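Gripper comparison in sim - parallel fingers vs the 3-finger thing

Simulation and Controllers > Grippers and end effectors

Started by mossypliers
Saturday, June 13, 2020

mossypliers wrote:
Quick one before I lose the weekend to this. Trying to pick a gripper for the small arm. Two candidates, the Clorkuleo parallel and the Prestance 3-finger. Don't own either yet so it's all sim for now. Same arm model, same wrist cam, same controller, only swapping the hand.

Pick target is a letter cube. Random yaw, random spot, random clutter and textures. 200 tries each.

Clorkuleo: 6 misses
Prestance: 48 misses

That's a way bigger gap than I expected. The 3-finger should be more forgiving, no? Wrist cam view with the parallel hand, this is what the policy gets:

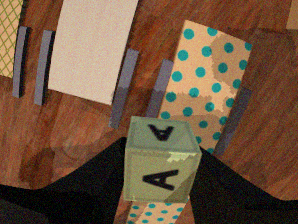

Noise is on, shadows are randomized too. Position control on the fingers, no force feedback. Anybody run both of these for real?

tinsnip_dan wrote:
3 fingers on a cube is the wrong test. Flat faces want flat pads. Third finger ends up on a corner and twists it. Try a ball or a bottle and your numbers flip.

mossypliers wrote:
Fair but I mostly pick boxy stuff. Blocks, small cartons. So a cube is kind of the point.

quietservo wrote:
Then why are you even testing the other one lol

Serious question though. Same grasp planner for both? If you trained on the parallel hand and bolted the 3-finger on after, you're measuring the planner.

mossypliers wrote:
Retrained for each. Same number of steps. Did not retune the approach height for the Prestance, which might be dumb now that I type it out.

quietservo wrote:
Yeah that's your 48. Longer fingers, different standoff. Fix that first, then we can talk.

harborfog wrote:
Different complaint. Your fingers are flat black with next to no detail on them. Real ones have screws, scuffs, pad seams, glare off the edge. I had a net that did great in sim and then freaked out at its own fingertips on the bench. Randomize the gripper look too, not just the table and the junk on it.

Also that light patch on the A face is good, keep that stuff. Hard shadows across the cube broke mine more than anything.

tinsnip_dan wrote:
Disagree on randomizing the fingers. They never change. Just mask them out of the image and move on with your life.

harborfog wrote:
Masking works till the camera mount gets bumped. Ask me how I know. Mask is off by a hair and now you have a black edge the net never saw before.

tinsnip_dan wrote:
So recalibrate. It takes a couple minutes.

harborfog wrote:
Every time someone leans on the bench? No thanks.

weldless wrote:
Both of you are fine, depends how stiff the mount is. Printed bracket, go with random textures. Machined bracket, mask it.

OP what camera is that supposed to be? Cube looks huge that close. On the Boonyarit wrist cam I lose focus on the last bit of the approach and everything goes to mush. Your edges are only a tiny bit soft. I'd crank the blur when the fingers get near the cube or you'll get a nasty suprise.

mossypliers wrote:
Generic pinhole with noise and a small fixed blur. No focus model. Good call, will add blur by distance.

Texture on the fingers is easy so I'll do that as well - masking later if it's still bad.

pebblecrate wrote:
We had the Clorkuleo on an Ernovia controller at my last job. Hand is fine. Watch the lag on the close command, it's not constant. In sim the fingers close the instant you ask. On ours the arm would start lifting early and drag the block sideways. Put a random delay in there and see if your 6 stays 6.

quietservo wrote:
^ this. More important than any texture argument

tinsnip_dan wrote:
or just wait for the gripper to report closed before you lift?

pebblecrate wrote:
Would be nice. Firmware we had reported closed when it got the command, not when it got there. Maybe they fixed it, we were on an old one.

mossypliers wrote:
OK update. Fixed the standoff for the Prestance, added close delay and distance blur for both. Retrained, longer run this time, 331 tries per hand.

Clorkuleo got worse, most of the new misses are the drag thing pebblecrate described. Prestance got a lot better. Parallel is still ahead but its close now. Havent done finger textures yet.

tinsnip_dan wrote:
So try a ball

mossypliers wrote:
I do not pick balls dan

weldless wrote:
Post the split by yaw when you get a chance. I bet most of the Prestance misses are with the cube sitting diagonal to the palm.

mossypliers wrote:
Will do, need to rerun with logging on. Forgot to save the poses. Probably tomorow night.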